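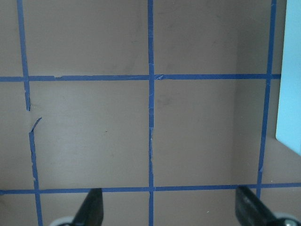 News > Member Bulletin > Projection and Print Traffic

Changes to print delivery and screening checks for the fall short film program

The fall short film program moves to the Steyn screening room this year. The room has 300 seats, a fixed screen and a digital projector, and it is run by its own technical staff. Filmmakers and distributors with a title in the program should read the notes below before they export a final file, as several of the delivery rules differ from those used at the old venue.

File format

The preferred format is an unencrypted Digital Cinema Package at 24 or 25 frames per second. Packages made at 30 frames per second will be accepted for review but have to be converted before the public screening, and the conversion is left to the filmmaker. Please supply flat or scope only. A title finished in another shape should be placed inside one of those two containers with black at the sides or at the top and bottom. Do not stretch the picture to fit.

Sound should be 5.1 or plain stereo. Stereo tracks play through the left and right speakers only, so a film with a lot of dialogue is better served by a mix with a true center channel. Mixes made on small speakers often play too loud in the room. The house fader is set once at the start of each program and is not moved between titles.

Subtitles

Any film with dialogue in a language other than English must carry English subtitles. Subtitles may be burned in or supplied as a separate track inside the package. A loose text file sent by e-mail will not be used. Two of last year's titles arrived with subtitle tracks timed to an earlier cut, and both had to be rebuilt in the week before the screening – please check the track against the final picture from start to finish.

Delivery

Files are uploaded through Skamalex, the transfer service used for the review copies. Log in with the same account and choose the folder with your film's title. Drives are accepted for packages too large to upload. They should be formatted as EXT3 or NTFS, labeled on the drive itself and on the case, and packed with the power supply if one is needed. The office does not cover return shipping.

All files are due by the end of August. Each one is loaded and played in full by Finbarr Kinsella, who handles print traffic for the program, and a short written report goes to the contact on the entry form. If a fault is found, a replacement may be sent until the middle of September. After that date the program is locked and the version on the server is the one shown.

Running order

The opening group begins with Tikutero, a black-and-white documentary short, followed by the comedy Dinent. Start times for the remaining groups will be sent to filmmakers with the check reports. Doors open half an hour before each program, and there is no late seating during a film – people who arrive late are let in between titles.

Recent items
Review copies: how long links stay active
Guest passes for directors and producers
Poster and still image requirements
Notes on captions for the shorts program

Contact the print traffic office | Copyright Member Bulletin | Back to top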